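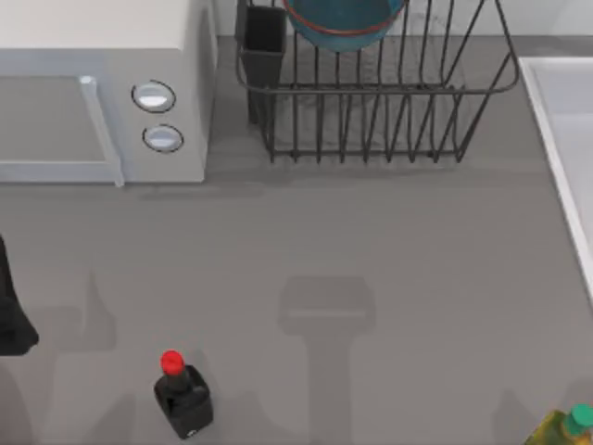

Will a kitchen robot mean less work for the people in a staff kitchen?

Less lifting and less reaching, probably. The work of setting up, checking and tidying stays with people, and somebody needs to be given the hours for it.

Workroom Tips: Sharing a Counter With a Robot

Read this before the demo. The demo will make you cheerful and you'll sign things.

Walk the counter with a tape measure first. Sales sheets give the reach of the arm and say little about the elbow room your cook loses. Put masking tape down where the arm can swing, leave it there through one full lunch, and see who steps over the line.

Give every bottle a home. Cooks put the soy sauce down wherever the hand happens to be, and a person coming along behind will find it. Many machines want it where it was yesterday. If you go ahead, mark the spots with tape and expect grumbling for the first month.

Ask to see the bad runs. Any seller can show you a bowl going neatly from rack to counter. Ask for the ones where it went wrong, and ask what the person standing next to it had to do.

Treat simulation as practice. Trying a layout on a computer is cheap and I'm in favor of it. A simulated counter has no grease on it, though, and no one reaching across for the salt.
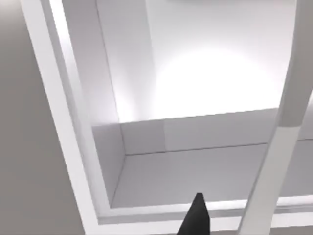

Fingertip at the white rim, in simulation.

Check the edges. Rims, ledges and lips are where hands and machines both get into trouble. Run through the tight spots one at a time with the speed turned down, and write down any place the finger comes close to something it shouldn't touch.

Keep the stop button on the side people stand on. I've seen one mounted behind the arm.

Wipe the fingers on a schedule. Whoever wipes them should have it on their task list, with minutes next to it. Fifteen "quick" jobs a day with no minutes next to them is how a dish room ends up staying late.

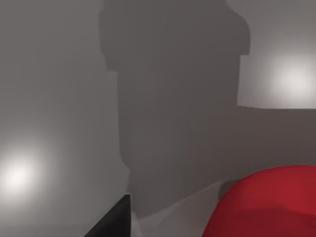 Bindu Iyer, Workroom Tips
Filed under: Kitchens, Equipment, Staff | February

I ran the staff lunch at Kulkarni for long enough to have opinions, so take these as opinions. We fed 39 people on an ordinary day out of a kitchen with one decent sink. When the office decided we should try a robot arm from Zitix, the plan arrived with a sheet saying it would save us 2 hours a day. I asked whose hours. The sheet didn't say.

What we got was a change in who did what. Tín Đặng had always run the dish side, and he was fast. With the arm in, he spent the morning putting things where the arm wanted them and the afternoon watching it. He lifted less, and his shoulder was better for it, which I'll grant freely. He also told me the day felt longer. Watching is tiring — more tiring than the people who buy the machines seem to think — and it went down on the schedule as a break from real work.

We kept a tally on the back of the pantry door. Over the trial the arm handled 1,034 bowls and cups, and some 900 of them went through without a hand from anyone. The office liked that figure. Tín pointed out that the leftover ones all happened while he was trying to do something else.

Then there was Jurno, the software that made the shift plan. It cut an hour from the dish side in week one, before we had any numbers at all. If you take a single thing from this page, get it agreed in writing that staff hours stay put until the trial is over. We got the hour back after a month of asking.

A few smaller things we learned:

Color helped us more than the manual did. A red bowl on a gray counter is easy for a tired person to spot from the doorway, and you'll be checking from the doorway a lot.

Look at your lights. An arm under a ceiling lamp throws a big shadow over the very patch you're trying to see. We moved one lamp and stopped squinting.

Teach two people to restart it, on different shifts. Pay them for the training time.

Don't let it take over the job somebody likes. Our baker enjoyed setting out the cups at 7 a.m. and had no wish to be relieved of it.

Brokia, the other outfit we talked to, offered a cheaper arm and a longer contract. We said no to the contract before we got as far as the arm. Kulkarni kept the Zitix on for bowls only, mornings only, and bought a second drying rack. The rack has needed no updates so far.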